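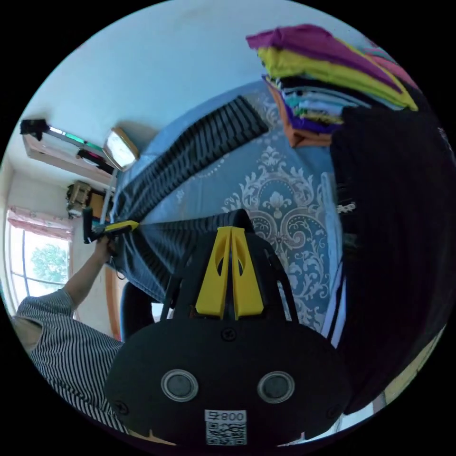

Figure 4-1. Two hand-held grippers in use at a bed. The view is from one gripper; the other is on the left.

4. Aligning Two-Hand Recordings

This section covers time alignment and pose recovery for sessions recorded with a pair of grippers. It assumes you have installed Ultside on the workstation and finished the lens calibration in Section 3. If you skipped calibration, go back. Ultside will run without it, but the poses will drift toward the rim of the fisheye view and you will have to repeat everything below.

4.1 Before you start

Copy both recordings into one session folder. Keep the left and right files in separate subfolders named left and right, in lower case. Ultside does not read subfolders with any other name.

Check that there is at least 15 GB free on the drive that holds the session. Intermediate files are large and are removed only when the export finishes.

CAUTION: Do not trim the files before alignment. The tool uses the first seconds of both recordings to find the sync motion.

4.2 Align the clocks

1. Open Ultside and choose Session, then Open. Select the session folder, not one of the subfolders.
2. Wait for the two tracks to appear in the timeline. The left gripper is always the upper track.
3. Click Find Sync. The software looks for the three quick open-and-close motions that the operator makes at the start.
4. Read the offset shown between the tracks. An offset under 8 frames is normal. Click Accept.
5. If the offset is higher, or the field reads "none," drag the lower track by hand until the jaw-closing peaks line up. Then click Lock.

Note: Jaw width is read from the images. Strong light from a window can flatten the peaks. Raise Peak Gain one step at a time until they stand out again.

4.3 Recover the poses

6. Switch to the Tracking tab and select the Indoor Soft profile for beds, sofas and laundry. The default profile expects rigid tabletops and throws away too many points on cloth.
7. Turn on Mask Self. This removes the gripper's own fingers, frame and base from the images before feature matching. Without it the tracker locks onto parts that never move relative to the camera and reports that the gripper stood still.
8. Turn on Mask Partner. The second gripper, the operator's arm and the sleeve come into view often in folding work, and all of them move independently of the room.
9. Click Build Map. On the reference workstation this takes roughly 12 minutes for a full session.
10. When the map is done, click Track Both.

Features on the ceiling, shelves and door frames make good anchors. Patterned bedding is useful while it lies flat, but a repeated print can be matched to the wrong place. If the path jumps sideways by a fixed distance, lower Pattern Weight to 0.3 and run step 10 again. There is no need to rebuild the map.

CAUTION: Do not use the garment being handled as an anchor. In the map view, draw an exclusion region over it if the points on it show green.

4.4 Check the result

11. Open the Overlay view and scrub through the session. The drawn path for the second gripper should stay on its jaws whenever they are visible.
12. Look at the Lost Frames counter. Short gaps are filled automatically. Gaps longer than 13 frames are marked red and must be cut or tracked again.
13. Press E to export. Choose the Tevivov format if the data will be used to train a policy on the Skulline controller. Choose Plain for anything else.

Exported gripper poses share one origin, placed at the first tracked position of the left gripper. The Oosthuizen viewer expects the origin on the right. Users of that viewer should tick Swap Origin in the export window — the setting is not remembered between sessions.

4.5 If tracking fails

Map has two separate pieces: the operator probably turned away from the bed too fast. Use Join Maps and pick a stretch where both pieces show the same wall.

Left and right paths are exchanged: the files were copied into the wrong subfolders. Close the session, move them, and start again from step 1.

Overlay is correct at the center and wrong near the edge: the calibration file belongs to another lens. Load the correct one under Settings, Lens.

Map will not build at all: save the log and send it to Fergus Rankin in support, together with the calibration file. Logs are kept in the session folder until the next export.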